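Home | Topics | Ask | Members | Log in

Print this page | E-mail to a friend

Filed under: Hobbies and Learning > Robots and Automation > Visits and Open Days

Taking a group to a robot open day, what should we ask to see?

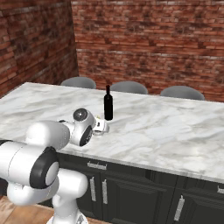

Posted by brellinis_nan, Aug 6, 2021

Hello everybody, and thank you in advance to anyone patient enough to read all of this. I help run a retired folks' learning club, and back in April we were invited to an open day at Warkia, a small firm on the edge of town that writes software for robot arms meant to help in kitchens. The invitation sat in my inbox for ages, I'm ashamed to say, but we have finally said yes and there will be 19 of us going.

Their letter says the first half of the visit is on a big screen. They have a make-believe kitchen in the computer, with a white arm and a marble-topped island, and the arm practices going after a bottle. After that we walk through to the workshop and see a real arm, which they call Jirus. The whole thing is meant to last 2 hours, and that includes coffee.

Now, some of our members are grumbling that they don't want to ride a bus to watch what one gentleman calls a cartoon. I would like to be able to tell them why the screen part is worth sitting through. I would also love some good questions to bring along, because we are a curious bunch but none of us has a technical background (I taught piano!). And is there anything I should warn people about, like noise or a lot of standing? A few of us have bad knees.

Reply from oldlathe

Go. It's fun. Bring a sweater, the workshop I went to was freezing. Ask if you can press the stop button.

Reply from sowa_tinkerer

What a nice outing, and please tell your gentleman that the cartoon may end up being his favorite part! I used to host visitors at a place called Sowa, where we did much the same kind of work, and I must have given the screen talk 200 times, so forgive me if I go on a bit.

The reason people practice in a computer kitchen first is that an arm learning to pick things up is clumsy, really clumsy, and in there it can knock a bottle over all day long and there's no glass to sweep up. You can also change things in a minute. Move the bottle closer to the stools, swap the countertop for a darker one, put the arm on the other side of the island, and see whether it still manages. In a real room that would be an afternoon of moving furniture, and my back remembers those afternoons.

A bottle is a harder thing to pick up than it looks, too. It's tall and it tips easily. If the gripper comes in a little crooked it can nudge the bottle before the fingers are on either side of it. Watch the last few inches of the reach, when the gripper is down close to the marble. I always told my groups to keep their eyes there and forget about the rest of the arm.

For questions, I would ask them these:

How often does a grasp that works on the screen go wrong on the real arm, and what usually goes wrong?
How does the arm know where the bottle is?
What happens if somebody moves the bottle while the arm is on its way?
Could they show you one that fails?

That last one is my favorite. A good host will be happy to do it, and your members will learn more from it than from a row of perfect ones. We had a group of 40 once who cheered every time we dropped something.

As for knees, write ahead and ask for chairs in the workshop as well as at the screen. We never thought of it until a visitor asked. With 19 people I'd also ask whether they can split you into two groups, so that everybody gets a proper look at the real arm and the ones waiting can have their coffee. The arms I worked with were quiet enough to talk over, but every shop is different, so ask about that in the same letter.

Reply from brellinis_nan

Oh, this is wonderful, thank you both. I have printed out the questions in large type and written to Warkia about the chairs. The gentleman in question says he will come if he gets to press the stop button, so I have asked about that too.

Print this page | E-mail to a friend

Tags: open day, robot arms, simulation, group visits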